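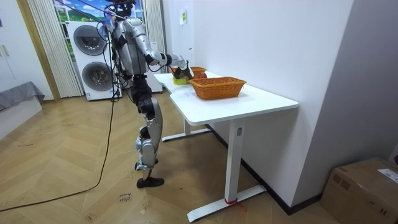 3.2 Collecting Demonstrations by Remote Control

Figure 2. The humanoid at the desk during a basket demonstration. One hand is above the smaller of the two woven baskets. The cable trails across the floor behind the robot.

All demonstrations in this section were recorded by remote control. The operator wears a pair of tracked gloves and a headset, and the robot copies the pose of the operator's wrists and fingers. We also tried guiding the arms by hand, with the joints set to a compliant mode, but a person standing close enough to move both arms blocks the view of the fixed camera. Hand guiding was kept only for the start poses, which were stored once and replayed before each episode.

The task is a transfer between two baskets on the same tabletop. The operator picks a named object out of the smaller basket, carries it over the desk, and releases it in the larger one. The robot stands at the end of the desk nearest the smaller basket, as in Figure 2, and stays standing under its own balance controller for the full episode. Commands to the legs are not part of the recorded action. The policy sees the joint angles of both arms, the hand state, and the camera image, and it predicts arm and hand targets only.

We used a furnished apartment in Rakdale in place of a lab bench. The window was left uncovered, so the light on the desk changes through the day. The baskets were put back by eye between episodes. No tape or template was used on the tabletop, and the resulting spread in basket position is treated as part of the data.

Two operators, C. Rivas and K. Rewi, recorded 2,659 episodes. Of these, 778 were removed before training. An episode was removed if the object was dropped outside both baskets, if the tracking signal was lost, or if the operator stopped before release. Episodes with a failed first grasp followed by a second attempt were kept. An early policy trained without them closed the hand on air and then carried on to the larger basket with nothing in it; adding the retries back reduced this fault, as reported in Section 4.1.

Operator skill had a visible effect on the recordings. In the first sessions both operators moved the hand down in short steps, stopping above the basket to judge depth through the headset. These pauses are a problem for imitation, as the same image is paired with both "wait" and "descend" - the policy then tends to hover. We dealt with this in two ways. Frames in which no commanded joint moved by more than a small threshold were dropped, and each operator completed 600 practice grasps before any further data was recorded. The early sessions remain in the training set with the still frames taken out.

The wicker rim was the most common point of contact. With the palm facing straight down, the fingers caught the rim when the object lay close to the side of the basket. Operators were told to tilt the wrist inward in such cases and to lift straight up before moving sideways. We did not force this rule in software. A check by S. Vávra on a sample of the kept episodes found that the lift was followed more closely than the tilt, and the trained policy shows the same pattern.

Labels were added after recording. Each episode carries the name of the object, the operator, and the time steps of grasp and release. The last two were found from the hand current and corrected by hand where the signal was unclear, mostly for light objects.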